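# Does streaming a single on a loop all night count for the chart?

I'm in a fan group for Skosia and we're trying to get the new single up the chart before the album comes out in December. Some people in the group say you should put the song on repeat and leave it going overnight. Others say that gets your plays thrown out and can even hurt her. I've got 151 plays so far on one account. Am I wasting my time? I also have the deluxe CD on order and don't know if that counts now or when it ships.

Posted by gakingate_girl

## Reply from vinylshelf12

Looping isn't a great plan. The services look for accounts that play one track over and over with nothing in between, and those plays can get filtered before the numbers are passed on. You won't get a notice when that happens.

What our group did for the Fernivari single:

- Made a playlist with the single every third or fourth song, and other artists in between.
- Kept the volume on. Muted plays were thought to be a problem, though I never saw that written down anywhere official.
- Played each track well past the 30 second mark.
- Used paid accounts where people already had them. Paid plays usually weigh more than free ones.

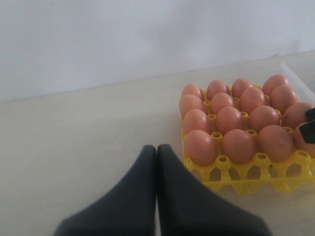

Album credit is a separate matter, and it's where people in fan groups get mixed up. Streams of the single can also feed into the album total once the album is out, but it takes a lot of them to equal one sale. I do my playlist check at a plain pale table against a white wall, with the phone on one side and a notepad on the other. I write down which playlist I ran and swap it the next day so it isn't the same order every time.

As for the CD, a preorder normally counts in the week it ships, so it won't help the single now. If the store offers a download of the single with the order, read the small print. Bundles have their own rules and they've changed more than once.

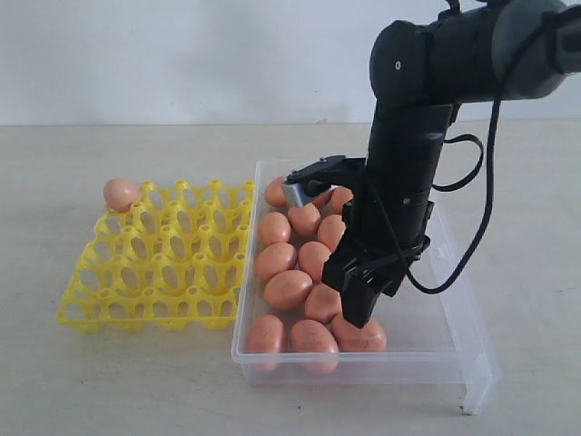

It also matters where you buy. A store that doesn't report its sales won't add anything, however many copies you order there. Her own web shop should say on the product page if sales are reported, and if it doesn't, email them and ask. They answered me in a day.

Last thing – don't buy plays. There are sites selling 1,000 at a time and those are the first to be removed.

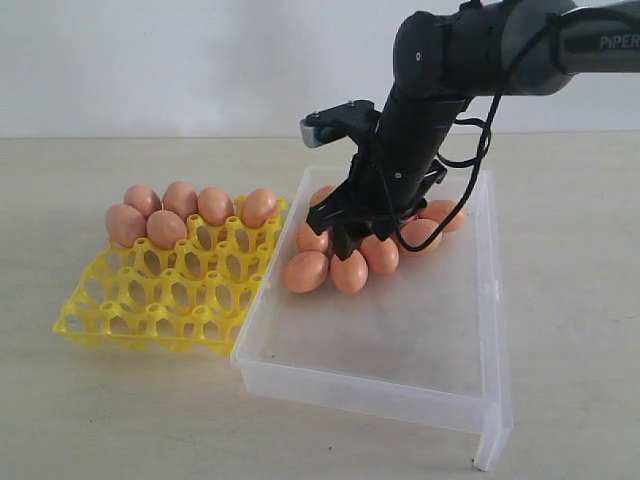

## Reply from metsandmusic

agree with the playlist thing. we had 12 people in our chat doing the overnight loop and the count on the song page hardly moved. switched to mixed playlists and it went up, but she was also on TV that week so who knows

radio requests are worth doing too if your local station takes them

## Reply from porchlight_lou

I'd just listen to it when you want to hear it. I played a Gakingate album to death one summer trying to help and I can't stand it now.

Your 151 plays are probably fine if you did them over several days. If it was all in one night, some may have been dropped, but I wouldn't worry about your account.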